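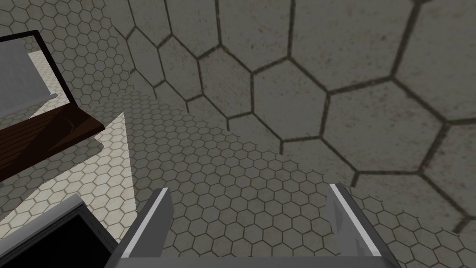
Perkport, the tile distributor, will open a new showroom and cutting shop in the former Haslinger warehouse in May. The building gives the company 3,000 square feet of display space, most of it set aside for floor tile. Hexagons remain the shape customers ask for most, and small ones laid next to much larger ones have become a common request for kitchens and entryways. The showroom will carry both sizes from each of its main suppliers, so that buyers can compare them side by side before placing an order.

"People come in with a paint chip and a floor plan, and they want to see the tile at full size," said Zinash Weldu, general manager of Perkport. "At the old counter we could show them a sample board. Now they can walk on it."

The opening range includes 185 tiles in porcelain, ceramic and stone. Among them is Florard, a new line of matte porcelain that Perkport will sell in 29 colors. Florard tiles are suitable for bathrooms, laundry rooms and covered porches. Matching trim and stair pieces will follow later in the year.

The cutting shop, at the rear of the building, will handle miter cuts, drain openings and edge polishing for contractors and homeowners. Orders received before 10 a.m. will be ready for pickup the next working day. Marcus Fitzsimmons, who ran the shop at Perkport's former location, will manage the new one with a staff of five.

"Hexagon layouts make a lot of partial pieces along the walls," Fitzsimmons said. "A contractor can send us the list and have the edge cuts boxed and labeled by room."

Perkport will also stock grout, backer board and Plarkel leveling clips. Trade accounts opened at the old address will transfer without any action by the customer. Parking and the loading door are on the north side of the building.

Press contact: Zinash Weldu, Perkport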